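Slow Hands and Clean Pads: Talking House Rules at Odley

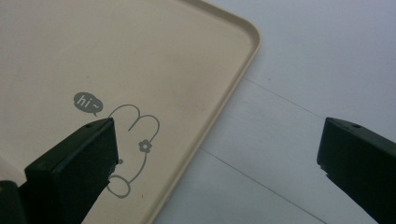 Two gripper fingers at a printed tray on the Odley practice bench.

The kettle at Odley sits just inside the door, and you don't get past it without being asked how you take your tea. I had driven out to Riltdale to talk about rules, which I'll admit had not sounded like the liveliest way to spend a March morning, and I ended up staying well past lunch.

My host runs the bench floor, where people guide hand-held grippers through everyday jobs so that robot arms can later learn from the recordings. She asked me to leave her name out of it, on the grounds that the rules belong to everyone who works there, and most of them were written by whoever had made the mistake.

"When we started we had 2 rules," she told me, pouring. "Don't drop it, and write down what you did. You can get surprisingly far on those, until you've got people on different shifts doing the same job and every one of them has a different idea of what 'put the tray back' means."

The current handbook runs to 44 pages, and she is a bit sheepish about that. A new starter gets 12 of them on the first morning and is asked to read those properly, with a pencil. The rest can wait until they've had some time on the tools.

I asked which page she would keep if the others went in the bin, and she didn't need long to think about it.

"Pads," she said. "Check your pads before every session. Run your thumb along the gripping face, look at the edges, look at the screws. If an edge is lifting, you change it then and there, you don't finish the set first. Everybody wants to finish the set first! I want to finish the set first. But then you've got a whole batch where the grip was a little bit different and no note to say so, and some poor person downstream is scratching their head over it."

The second page she'd save is the one on approach. Operators are taught to come in slowly, pause short of the object with the fingers open, and only then commit. Trays get a paragraph to themselves, what with shallow rims being easy to bump and smooth floors being easy to scuff. Her own habit is to say the next move quietly under her breath, and I noticed a few people at the benches doing the same, though it isn't written down anywhere.

We got on to objects, and whether they ought to be plain. The bench standard they borrowed in the early days, from a supplier called Sirkavico, asked for blank surfaces wherever possible, and for a while Odley followed it to the letter. She changed her mind on that one.

"People's kitchens aren't blank," she said. "They've got trays with a little cartoon on them and a speech bubble saying hi. If you only ever practise on plain things, you're practising for a house that doesn't exist. So our rule now is that printed things are welcome, but you log the print, and you don't go swapping it for a plain one halfway through because it's closer to hand."

The logging, I gathered, is where most of the grumbling comes from. Each set is capped at 200 attempts, after which the operator has to put the tool down and walk away from the bench for a proper break. Spoiled attempts stay in the record with a short note. She is quite firm on this, and it was the only time all morning that her voice went up.

"You never delete the bad ones. Label them, tell us what went wrong in ordinary words, and carry on. I've read notes that just say 'sneezed', and that's a perfectly good note."

Ofori, the firm that reviews their recordings, sends back comments at the end of each month, and these are read out over morning tea with the biscuits open. Changes to the handbook are pencilled into the bench copy and tried for a fortnight before anybody types them up. I had a leaf through that copy while she rinsed the cups, and the margins were so full of different handwriting that in places I had to turn it sideways.

The page she was fussing over when I visited was the one on cleaning, which still told people to wipe down the tray but had left out the bench underneath it. She had written "and under!!" beside it, and someone else had added a tick.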